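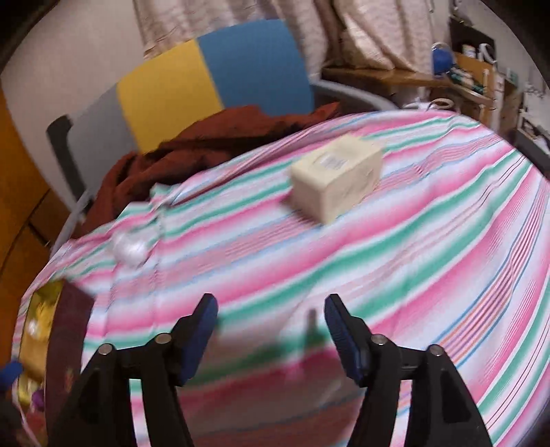

Striped cover in pink, mint green and light blue.

Lundumau Wash Diary: README

What this is

A table of 333 home laundry loads, written down by the people who did them in 18 households in and near Menmont. Each row is one load. We wanted to know whether the usual advice for keeping colored fabric bright (salt in the first wash, vinegar in the rinse, everything inside out, everything cold) shows up at all when ordinary people follow it, or say they do.

The short answer is that we can't see it in this table. Please read the rest before you quote that sentence. A table this size could miss a real effect, and this one has several holes in it that we know about.

Maintained by Tsehay Endale and Berhanu Chala. Last revised 6 November 2018.

Files

loads.csv: the main table, 17 columns, comma separated, UTF-8.
households.csv: water hardness, machine type, and whether laundry dries indoors or out. No names or addresses.
swatches.csv: color readings for the test strips, before and after.
notes.txt: free text from the diaries, lightly trimmed. Read it. It will lower your confidence in loads.csv, as it should.

How the data was collected

Every household got a paper diary, a set of dyed test strips cut from the same bolt, and one page of instructions. A strip went in with each load of colors. Diaries ran for nine weeks. Strips came back in envelopes marked with the load number, and Berhanu read them all on the same desktop color reader, under the same lamp, over one long week in September.

The strips came from the Gebremichael fabric store, which sold us the end of a bolt at a discount. We were told it was reactive dyed. We have no independent proof of that and you should not repeat it as fact.

Detergent was left up to the household. Most used whatever was in the cupboard. A few used Etard color powder, which is sold in town with a promise of "lasting brightness" on the box. Strips from those loads faded about as much as everyone else's. That is a handful of households and no control over dose, so it says little about Etard and a fair amount about how much weight to give a box.

Columns people get wrong

temp_set is the number on the dial. It is not the water temperature. Two machines we checked with a probe ran well off their dials, one in each direction. Treat it as what the person chose.

vinegar is yes, no or blank. Blank does not mean no. Early diaries had the box at the bottom of the page where it was easy to miss, and we did not fix the layout until people had already filled in a good many pages.

inside_out refers to garments only. Tablecloths, bed covers and towels are marked n/a, though some households wrote "yes" for a towel anyway. We left those in so you can see the sort of thing we were dealing with.

dry_sun is a guess made by the person hanging the load. One diary says "sunny" for a day the rest of the town spent under rain. It may have been a joke.

fade_score is the distance between the before and after readings on the strip. Higher is more fading. It carries two decimals because the reader prints two decimals. Do not trust the second one.

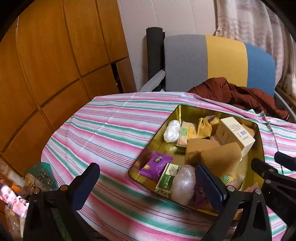

Striped tablecloth with a fold crease on the left; gold tin of packaged items at right.

What we think the table shows

Sun. Strips from loads dried outdoors on days marked sunny faded more than strips dried indoors, and the gap is large enough that we believe it even with the bad weather entries.

Number of washes. Strips that were put through more than once by mistake faded more. No surprise there.

What we don't think it shows

Vinegar. The yes and no groups overlap almost completely. The two people most certain that vinegar works had the softest water in the study, and it would be easy to give the vinegar credit for that.

Salt. Nearly everyone who used salt used it once, on the first load, and then stopped writing it down. There is nothing to compare.

Cold washing. Strips from cold loads look slightly better. Cold loads were also shorter and more often dried indoors. We tried to separate these and got a different answer depending on which rows with blanks we threw out. When that happens we stop.

Known problems

Households were recruited by asking around, so this is a group of people willing to fill in a laundry diary for two months. They are probably more careful than most.

One household's envelopes got damp in storage. Those rows carry flag = D and are left out of everything described here.

Tsehay and Berhanu both kept diaries. We know. The rows carry flag = A (author) and you can drop them. We did, and nothing moved much.

The test strips are plain dyed cloth in a single color. Woven stripes, prints and blends may behave quite differently, and complaints about whites turning pink next to a red stripe are a question of dye bleeding, which a fade score does not measure.

Please don't

Use this to sell detergent. Use it to rank detergents. Average fade_score across households and call the result a fading rate. Fill blanks with "no".

License and changes

Free to use and share with credit to the Lundumau Wash Diary. If you find an error, tell us which row and what you think it should say. We will check it against the paper diary before changing anything, and we do say no. The last correction we accepted was a load dated two days before the diary had been handed out.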